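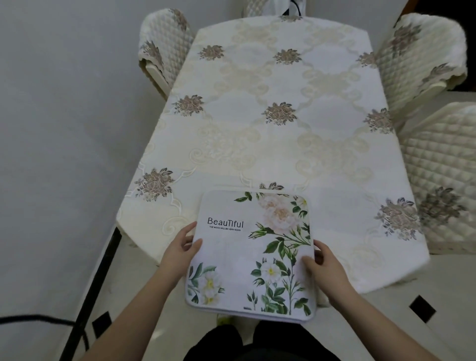
By the robotics club leader, Kanstead Juniors

How do you teach a robot to pick up a cushion?

You already know how. Two hands, a bit of a squeeze, done. You could do it while thinking about lunch. A robot can't, mainly because it has never met a cushion and has no idea that the middle goes squashy.

Our club's project this term is called Lencho. Its job is to tidy a room, and so far it is slightly worse at this than you are.

Lencho learns by copying. First, a person does a small job, such as lifting a cushion over a dining table, while a camera looks down from head height. Look where the hands go: one on each side, with the right a little lower than the left. The computer has to notice that too. It also has to work out that the flowers printed on the cushion are part of the cushion, and that the flowers on the tablecloth are part of something else. Flowers are very popular in dining rooms and very annoying for computers.

One go is never enough. The club has recorded 320 goes, each lasting 12 seconds, and arms do get tired. We swap over after every 4.

Then comes practice. Lencho tries the job, gets it wrong, and we change something and let it try again. At the Nollero contest in July it will need to move a cushion from a table to a chair without dropping it. Last Friday it managed almost 80 centimetres before letting go. The cushion was fine.

Try it at home: pick up a cushion with your eyes shut, wearing oven gloves. Now you know how Lencho feels - if Lencho felt anything, and we have asked.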